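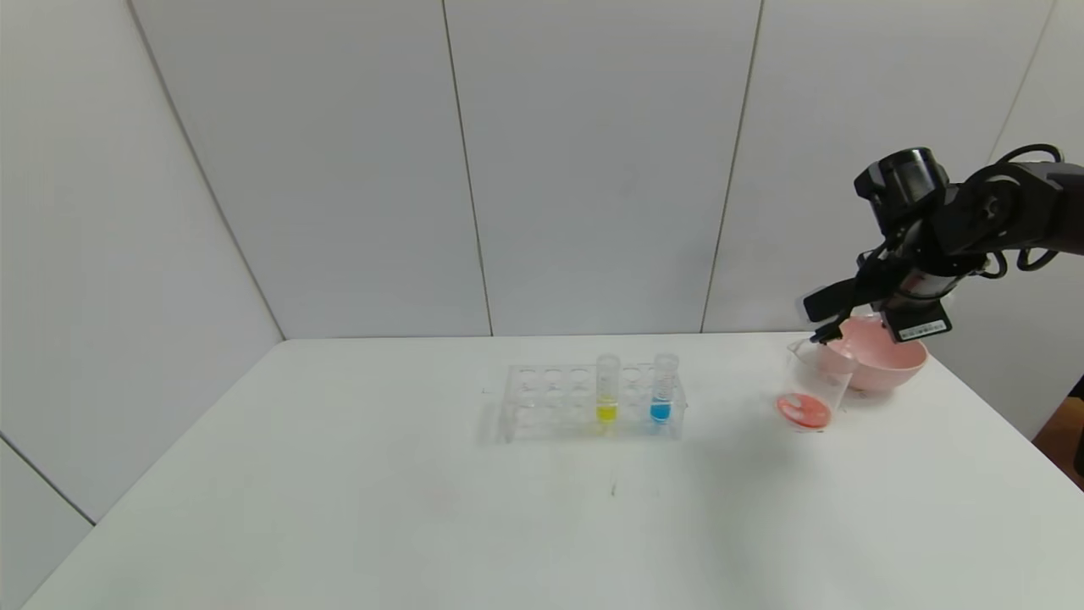
Gripper closes harder than the setpoint on thin plastic - sensor fault or my fault?

Asked by clearcup_blues
Category: Arms and grippers > Faults and safety
Tags: grip force, transparent objects, protective stop

We run a single arm in a white enclosure doing simple bench chores: tubes in a rack, cups, bowls, trays. The control software is Clalora, the gripper is an Umon two-finger, and we bought the lot through a reseller called Ateo.

Last February the gripper started squeezing clear cups well past the force I had set. It doesn't happen every time. I can run the pink bowl all morning and the log looks fine. Then I go back to a cup and the fingers keep closing after contact, the wall of the cup buckles, and only then do I get a stop with code 1781. We have cracked 5 cups so far. Water is all that has been in them, but the tubes on the same table have coloured liquid in them and I would rather not wear it.

Ateo's answer was that clear objects are "challenging for the vision system" and that I should put tape on the cups. I don't buy it. The arm finds the cup. It goes to the right place. Why would the camera have any say in how hard the fingers close once they are touching something? It sounds like what you tell a customer when you haven't read the log.

Things I have already tried:
- recalibrated the gripper, twice
- swapped the finger pads
- dropped the force setting to 34 per cent
- moved the lights further back

No change from any of them. Has anyone had this, and is it safe to keep running while I look for the cause?

- clearcup_blues

2 answers

Answer 1
by benchmonkey

Clear plastic is always a pain. Put tape on it. Ours was the same and we just turned the speed down and it mostly went away. Also check for firmware updates.

Comment from clearcup_blues: "Mostly went away" is what bothers me. Did you ever find out what it was?

Comment from benchmonkey: no, we stopped using cups

Answer 2 (accepted)
by Rosaire MacLeod

You are right to be suspicious of the tape advice, though I think Ateo may be half right by accident.

On the setup I look after, the force limit isn't one number. There is the figure you type in, and there is a per-object width that comes from the vision side. The controller closes fast until it is near the expected width, then changes over to the gentle mode with your force limit on it. If the width estimate is too small, the fingers are still in the fast part of the move when they meet the cup. Your 34 per cent hasn't been switched on yet. Your bowl has a solid colour and gets a decent width. The cup gets whatever the camera made of it.

So I'd want to see the log before blaming anything. Look for the line where the mode changes and compare the time with the first jump in motor current. If the current goes up first, that's your answer and the sensor is fine. If the mode changes first and the force still climbs, I'm wrong and you have a gripper fault, in which case send it back and don't let them talk you into tape.

Test it without vision as well. Type the cup width in by hand and do a set of grasps on the cup alone. Take the tubes and everything else off the table first.

I would look at the trays too if you use them. The moulded sort with lots of small wells disappears against a white table, and I've had an arm press its fingers down on one as if the table were lower than it was.

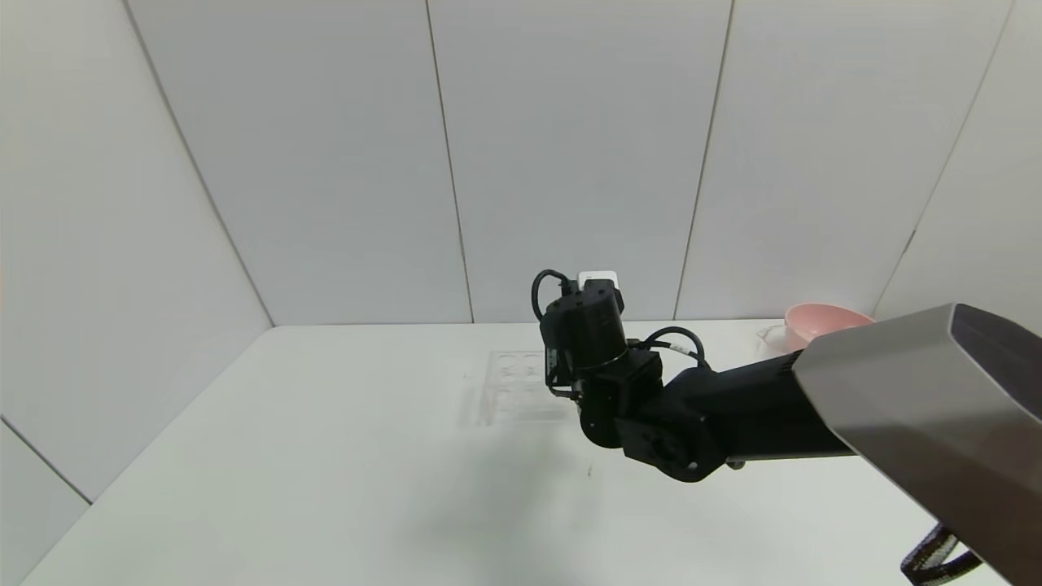
Arm over the clear tray, with the measuring cup and bowl behind.

As for carrying on in the meantime: no. People treat the stop code as proof that the safety side works. Yours arrives after the cup has buckled, so as far as a finger is concerned it's late. Lock the enclosure while it is powered, keep hands out, and don't reach in to straighten a cup between runs. Turning the speed down, as suggested in the other answer, may hide the fault by giving the controller longer to change modes. I wouldn't call that fixed.

One last thing, check the cable loop at the wrist. I doubt it is your problem, but a cable that tugs at certain angles can upset the readings, and it costs nothing to look.

Comment from clearcup_blues: Current jumps before the mode change, on all the bad ones I checked. With the width typed in by hand I haven't had a squeeze yet, but I've only done one session so I'm not celebrating. The enclosure is locked.

Comment from Noémie Marchand: We have the Nguyen controller and it has the same sort of changeover. There is a setting to start the gentle mode early, ours was under the approach options and off by default. Makes every grasp slower - worth it for me. I don't know if Clalora has one.

Comment from clearcup_blues: It does, two menus down and called something else. Still waiting for Ateo to explain why it isn't in the manual.

Comment from Rosaire MacLeod: I wouldn't wait up. Try it with the vision width switched back on before you trust it, otherwise you have only tested half of it.

Last edited 2023-08-31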